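Mirsad Grgić (sculptor)

Mirsad Grgić is a sculptor and printmaker known for low floor pieces in cast plaster and felt, and for a long series of small wall reliefs made from domestic fittings. He has lived and worked in Catton for most of his career. His work is usually grouped with that of the Prendard sculptors, though he has said in interviews that he joined the group late and left it early.

Early life and training

Grgić was the second child of a joiner and a school cook. He left school at 16 and spent four years as a pattern maker in a foundry, cutting the wooden forms from which sand moulds are taken. He enrolled at the Prendard School of Art as a mature student, at first to study printmaking. His tutor there, Tanvir Wickramasinghe, moved him into the sculpture department at the end of his first year after seeing a set of test blocks that he had cut for a woodcut and never inked. Several of these blocks survive and are shown as works in their own right.

Work

The first pieces to be widely seen were the Thresholds, plaster casts taken from the gaps beneath doors. Each is long, shallow and slightly wedge-shaped, and is laid directly on the floor without a plinth. The casts were made in rented houses between tenancies. The longest measures 168 cm and is the only one to have been tinted, with a thin wash of grey distemper.

He turned to wall reliefs after a back injury made floor work difficult. The series known as Household Weights uses hinges, latches, curtain hooks and keys pressed into damp plaster and then removed, leaving only the hollow. Grgić works on the reliefs flat and hangs them once the plaster has cured, which takes up to 90 days for the thicker panels. None of them is framed.
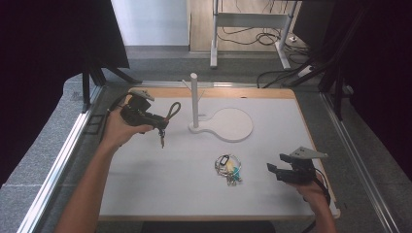 The reliefs are numbered in the order in which they were begun, and the sequence has gaps where a panel cracked or was broken up. The broken panels were ground down and used again in later mixes. Conservators have noted that this makes the surfaces of the later works harder to clean, as the reused material takes up water unevenly.

Felt appears in the work from the middle period onwards. In Grotberg, a piece in 3 parts named after the town where it was first shown, sheets of undyed felt are folded over plaster bars and left to sag. The folds are not fixed, and the installation notes ask that they be allowed to settle differently each time the work is put up.

Exhibitions

Grgić's first solo exhibition was held at the Kolev Gallery, which has represented him ever since. A survey of the Thresholds followed at Catton Museum, opening in September and drawing 3,148 visitors. The museum afterwards bought two of the casts. Grotberg was lent to the Prendard School for its degree show on one occasion, at the request of the students.

Reception

Early reviews tended to treat the casts as a comment on housing, a reading the artist has neither adopted nor rejected. Wickramasinghe, in a catalogue essay for the Kolev Gallery, placed them closer to the foundry, and argued that Grgić had gone on making patterns for objects that would never be poured. Later writers have paid more attention to the reliefs, and some have found the felt works slight by comparison.

See also

Plaster cast
Relief sculpture
Prendard School of Art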